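Wrist camera policy keeps squeezing after it already has a good grasp

Hyun-seo Hong
posted Sunday, 2 answers

Hi all! I'm having a great time with a two-arm tabletop setup and I've hit a wall I'd love some help with. One arm picks a vegetable up off the table, the other arm handles the lid of a glass bowl, and then the first arm puts the vegetable in. The controller is Rurero, and the policy is a fairly ordinary imitation model that takes the wrist images plus joint positions and puts out chunks of 60 actions.

Reaching works beautifully. It goes for peppers, lemons and a very ugly potato from pretty much anywhere I put them. The trouble starts once the fingers touch. The predicted gripper width keeps shrinking through the whole chunk, so the motor current climbs until Rurero trips its limit and drops everything, pepper included. Firm things trip it almost at once, soft things get dented first.

I trained on 400 demonstrations, all teleoperated. The gripper value in the log is whatever the leader handle was commanding.

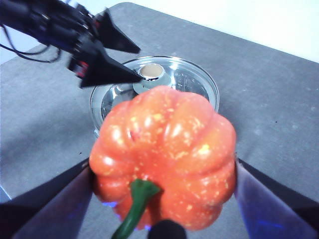
I've tried lowering the current limit, which only makes it trip sooner. I've also tried clipping the width at a fixed value, and that's fine for one size of pepper and useless for everything else. Is this a perception problem? At the moment of contact the wrist view is mostly pepper, and I wondered if the model can't tell "touching" from "held". Or should I be fixing it in the controller?

Bảo Hứa

What a fun project! I'm fairly sure your cameras are fine. Look at what you recorded. When a person squeezes a leader handle, they keep squeezing after the real fingers have stopped on the object, so the commanded width goes well below the measured width. Your model has learned that faithfully. It's asking for a closed gripper and the vegetable is in the way.

Plot commanded width and measured width on the same axes for one demo. If I'm right you'll see them run together, then split at contact, with the measured line going flat and the commanded one carrying on down.

Two things I'd do, and you can do both:

First, in the controller, stop treating the gripper as a pure position joint. Let the policy's width be a target, but saturate the effort at a holding value instead of tripping. On my arms I run the gripper loop at 1000 Hz, separate from the policy, and it simply holds at the force cap for as long as the target is narrower than the object. The policy can ask for zero all day long and the pepper stays round (I love how calm the whole thing looks after that change). Keep your trip limit, just put it well above the holding cap.

Second, relabel the demos. Wherever the two lines have split, replace the command with measured width minus a small squeeze margin. You don't need to collect anything again, it's a short script. Do the controller change first though, or that margin has no force cap behind it and you'll be tuning it forever.

As for touching versus held, add measured width and motor current to the observation if they aren't in there yet. That's much easier for a network to use than a close-up of shiny skin.

Wikström

Had this too. Turn the current limit UP, mine was set too low from the factory. Never tripped again after that. I only pick up wooden blocks so I can't say about vegetables.

Also try a shorter chunk, mine got less jumpy.

Comments

Hyun-seo Hong: Bảo, the plot looks exactly the way you described it, I laughed out loud! The commanded line goes all the way to closed in nearly every demo. Force cap is in and it has stopped tripping. Relabeling tonight. Is there a good way to choose the margin?

Bảo Hứa: Hooray! Start small and raise it until nothing slips when the arm accelerates. Test on your heaviest item. And check the release part of each demo by eye, my first script relabeled the opening motion as well and the arm wouldn't let go of anything.

Vadthorpe: Does the force cap need a patch in Rurero, or is it in the config?

Hyun-seo Hong: Config for me, under the end effector section. You have to set it for each arm separately, I forgot the left one the first time.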